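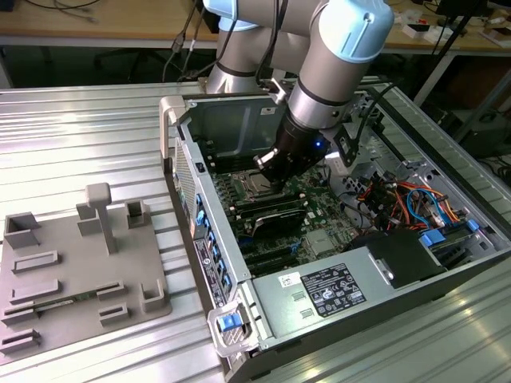
Ticket: Final pay file rejected, Endness quarry closure
Queue: Payroll and HR systems
Raised by: Payroll desk, Lendon Aggregates
Product: Kioko Payroll, severance module
Priority: 2 (raised from 4)
Status: Closed, with objections

Problem as reported

The final pay run for the Endness site won't go through. Kioko builds the file, shows a green tick, and then the bank portal throws the whole thing back with "control total mismatch." The site shuts at the end of January and everyone on the Endness payroll is owed last wages, unused vacation and severance in one payment. We have tried it twice. Same result both times.

Please don't reply with the article about clearing the browser cache. We have read it.

Log

9:10 a.m. - Payroll desk
Exported the file again from a different login. Rejected again. The total on the Kioko summary screen and the total in the file trailer differ by $3,111. The summary screen is the higher one. I don't know which is right and I'm not willing to guess with people's last paycheck.

9:45 a.m. - Kioko support
Thank you for contacting us. Control total mismatches are usually caused by manual edits to the file after export. Please confirm the file was not opened in a spreadsheet program before upload.

9:52 a.m. - Payroll desk
It was not opened in anything. It went straight from the export folder to the portal. I'd like to know what "usually" is based on.

10:30 a.m. - Kioko support
We have looked at the export log and agree the file was not changed. Could you check whether any employees have more than one cost center? A transfer between sites in the final pay period may cause a line to be skipped.

10:55 a.m. - Payroll desk
Checked. Four people moved from Porcombe to Endness last fall, well before this pay period. I took them out of a test run and the gap was still $3,111, to the dollar. So it isn't the transfers. Putting them back in.

11:40 a.m. - Kioko support
Thank you for testing. Our next suggestion is to recalculate the whole batch using the Rebuild option under Tools. This resolves the issue in most cases.

11:48 a.m. - Payroll desk
Before I press that: does Rebuild keep the severance amounts we entered by hand? The weeks per year of service were agreed with the union and they don't match your default table. In the summer Rebuild wiped our shift premiums at Porcombe and it took an afternoon to put them back. That ticket was closed as "working as designed."

12:35 p.m. - Kioko support
Rebuild should preserve manual entries.

12:38 p.m. - Payroll desk
"Should" won't do. I've copied the batch to the test company and will run it there.

1:20 p.m. - Payroll desk
Ran Rebuild on the copy. It did not preserve manual entries. Every severance line went back to the default table, which is lower than what was agreed. If I'd done that on the live batch, the file would have balanced nicely and the whole crew would have been underpaid. Please take that advice out of your script.

2:05 p.m. - Kioko support
We apologize for the incorrect information. This has been passed to the second-line team.

2:50 p.m. - Kioko support, second line
Could you send the list of deduction codes used in the batch? Codes only, no names.

3:05 p.m. - Payroll desk
Attached. Going through it myself as well. There's a code on there for boot and tool advances that I thought we'd stopped using.

3:35 p.m. - Kioko support, second line
That looks like the source. The advance code was end-dated in your setup, but some employees still carry a balance on it. The file writer takes those balances out of final pay. The summary screen ignores end-dated codes, so it shows the higher figure. The balances add up to $3,111.

3:50 p.m. - Payroll desk
I get the same sum. But then the file was about to collect old boot money from people losing their jobs, under a code we'd switched off, and nothing on your screen said so. The company wrote those advances off when the closure was announced. I have the letter.

The only reason we caught it is that the bank compares the total we key in with the one in the trailer. Your green tick checked nothing I can identify.

4:15 p.m. - Kioko support, second line
Please set each advance balance to zero under Employee, Balances, then export again. Do not use Rebuild.

4:40 p.m. - Payroll desk
Did it on the test copy first. Totals agree and severance is untouched. Repeated on the live batch, same totals. Uploaded, and the portal has accepted the file with 100 percent of lines valid. I'll believe it when the bank's own confirmation shows up.

5:25 p.m. - Payroll desk
Bank confirmation received. Total matches the summary screen.

Resolution (entered by Kioko support)
Customer configuration. Balances on an end-dated deduction code were cleared by the customer. No product fault.

Customer comment on closing
I don't accept "no product fault." Two parts of the same program added up the same batch and got different answers. Porcombe still has open balances on that code, and I'll be clearing them by hand before the next run there. Please link this ticket to the one about shift premiums, and send me the number of the defect report for Rebuild if there is one.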